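Sarkow Tabletop Booth – two-arm kit for recording demonstrations

In stock for the bench version, made to order for the wide one. Ships flat in two boxes.

Hi, I'm Yasir Talpur, and I build these. The Sarkow started as the thing I wanted on my own bench when I was teaching a pair of small arms to pick up toys, and after the third person asked where I bought it I gave in and started cutting parts for other people too.

So what are you getting? A little room for two robot arms to work in. There's an aluminum frame, a floor, wall panels you can dress however you like, a front rail that both arms bolt onto, and mounts for a camera on each wrist plus one fixed camera that looks at the whole floor. You bring the arms (or add them at checkout, see below), you bring the objects, you drive the arms by hand with the leader set and every run gets saved as an episode. Do that enough times and you have something a policy can learn from.

The part I care about most is swapping the look of the room. When I started out I recorded everything on a plain white board with plain white walls, and my policy was great! On a plain white board. I put down a patterned tablecloth in April to hide a coffee stain and the arm couldn't find a block sitting right in front of it. So now the floor is a drop-in sheet and the walls take any paper you can trim to size. I keep a stack of both next to the bench and change them between batches, and I try to go a bit busy with them. Marble, florals, wood grain, fake brick, wrapping paper from the drugstore. Fine by me if it's ugly.

The objects get the same treatment. I like soft squeeze toys mixed in with hard plastic ones, because you close the fingers differently on each, and I like having several of nearly the same thing, so that the arm has to deal with look-alikes. Cars are great for this. They also roll when you bump them, so you'll record some recoveries whether you planned to or not (keep those, please, they're some of the best episodes you'll get).

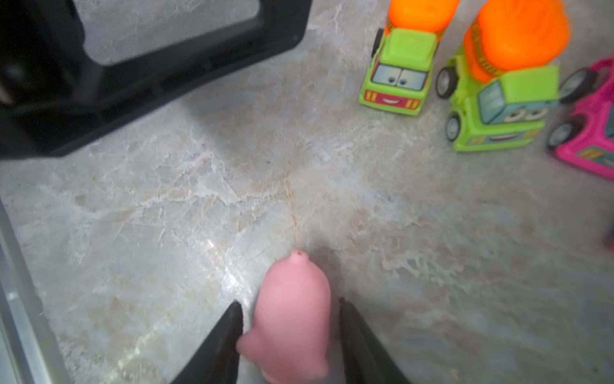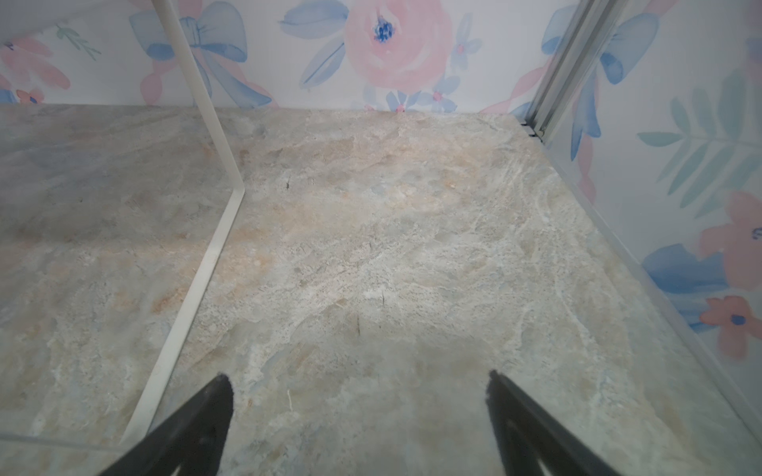
Marble floor sheet in the booth, from the wrist cameras and the fixed one. 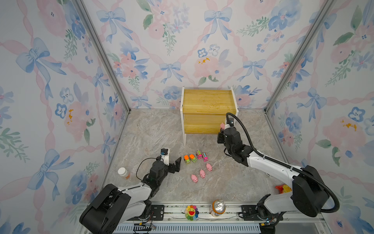
I get asked a lot how many episodes you need. It depends on the task, which I know is an annoying answer. For a single pick and place with one kind of object I've had decent results from 24 episodes per background and 9 backgrounds. For anything where both arms have a job, plan on more, and plan on your first batch being bad. Mine always is. I move too fast at the start, then I watch the playback, wince a bit, and do it over slower.

A few things I've learned about recording that have ended up shaping the kit:

The wrist cameras need to see both fingertips. If the tips are out of view at the moment you close on something, you're leaving the policy to guess. The brackets in the kit have a tilt slot, so set it once with the fingers open, tighten both screws, and then leave it alone for the whole batch. I mean it about leaving it alone – I nudged mine halfway through a session once and lost an afternoon working out why the second half of the data looked odd.

Start positions matter more than you'd think. Move the arms to a different rest pose now and then, and put the objects down without being too fussy. People (me included) drift into laying things out in the same tidy spots every time. I close my eyes for some of the placements.

Leave clutter in. A can off to the side, a bottle, a toy that has nothing to do with the task. If the task is putting pigs on a stool, there should be things in reach that are neither pigs nor stools.

Write your task line before you record, not after. The recorder asks for one at the start of each batch and copies it to every episode, and you can edit it per episode if you change your mind about which object goes where.

The recorder itself is called Palonier. It's a small program, it runs on an ordinary Linux laptop, and it does four things: start, stop, discard, and play back. Discard has its own foot pedal. I didn't think I needed a pedal until both of my hands were busy on the leader arms and I'd just knocked everything over. All the camera streams and the joint readings are saved with shared timestamps, and you can export the lot in the common formats. If yours isn't on the list, write to me and I'll have a look.

What's in the boxes

Aluminum frame posts and rails, precut and tapped
Front mounting rail with two base plates and bolts
Floor tray and two reversible floor sheets
Wall panels, plus a starter pack of papers
Two wrist camera brackets and one fixed camera arm
Cable clips, 28 of them, and you will use them all
Foot pedal and USB cable
Hex keys and a printed build guide

Not included: arms, cameras, computer, toys.

Add-ons

The Livach leader set is the pair of handheld arms I use myself. They're light, the joints move freely and the trigger is sized for a normal adult hand. If you have small hands ask for the short trigger, same price. The Sorensen light bar clips along the top of the frame and has a dimmer. Shiny floor sheets will pick up glare from it, and from your windows as well, and I'd keep a bit of that in your data, but the dimmer helps when it gets to be too much.

Putting it together

Give yourself an evening. The frame is easy, the cables are the slow part. Run each wrist camera cable down the arm with a loose loop at every joint, then swing the arm through its full reach by hand before you power anything up. If a cable goes tight anywhere, give it more slack. You want to find that out with the motors off.

Wall papers go on with the little corner tabs. You don't need glue, and please don't use spray adhesive, it fogs the clear parts and it's miserable to get off.

Shipping and returns

Bench version leaves here within 9 days. The wide version takes 20, longer if I'm waiting on rail. You can send back anything unused for a full refund, and if a part shows up bent or missing just email me a photo and I'll mail a new one, no forms. Extra floor sheets are sold singly or in packs, and I'll cut custom sizes if you tell me the inside measurement of your tray (inside, not outside, I've been caught by that one).

Questions go to the contact page. I answer them myself, mostly in the evening.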